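Grimamwood Beeswax Polish: the questions I get asked most

I make furniture polish in a shed behind my house, and I answer all the emails myself, usually with a cuppa going cold beside me. These are the ones that turn up again and again.

What's in it?
Beeswax, a bit of carnauba, and orange oil. The beeswax comes from Salolero, a small honey outfit up the road, so the colour shifts a little between batches. Spring tins tend to be paler. It all goes on the same!

What sizes do you sell?
Just the one, a 200 gram tin. I tried a bigger one for a while and people kept telling me it dried out before they reached the bottom, so I dropped it.

How much do I use?
Less than you think (truly, less than that). A smear the size of a ten cent piece will do a chair seat. If you're buffing and the cloth keeps dragging, you've put on too much, and a clean rag with a fair bit of elbow grease will sort it out.

How long before I can put things back on the table?
I leave mine overnight. The wax feels dry well before that, but it stays soft for up to 24 hours and a heavy vase can leave a ring. If you've got people coming for tea, do it the day before.

Can I use it over varnish?
Yes, as long as the varnish is sound. It won't soak in the way it does on bare or oiled timber, so go extra thin and buff straight away. On flaky varnish it just collects in the cracks and goes grey - fix the varnish first.

Is it right for a kitchen table?
For looks, yes. For spills and hot plates, I'd go with a hardwax oil underneath and use my polish as a top-up. I've had Trener oil under mine for years and I'm very happy with the pair of them.

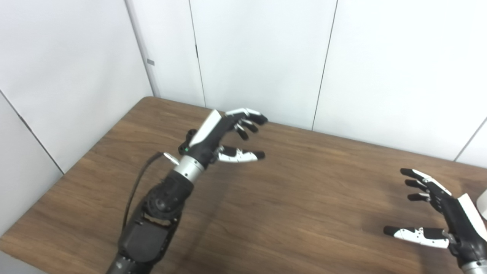

How often should I redo it?
A dining table that gets used every day, maybe every couple of months. A sideboard that only holds the good glasses, once a year is heaps. I do all of mine in May, before the heater goes on and the air dries out.

My tin has white bloom on top. Has it gone off?
No, that's just the wax doing what wax does in the cold. Sit the closed tin on a sunny windowsill for a bit and it'll come good.

Do you have a shop?
I don't, but Pietrzak Hardware keeps a shelf of it near the paint counter. Otherwise order through the site and I'll post it. I pack orders after 8 in the evening, so if you write to change your address, try to get in before then.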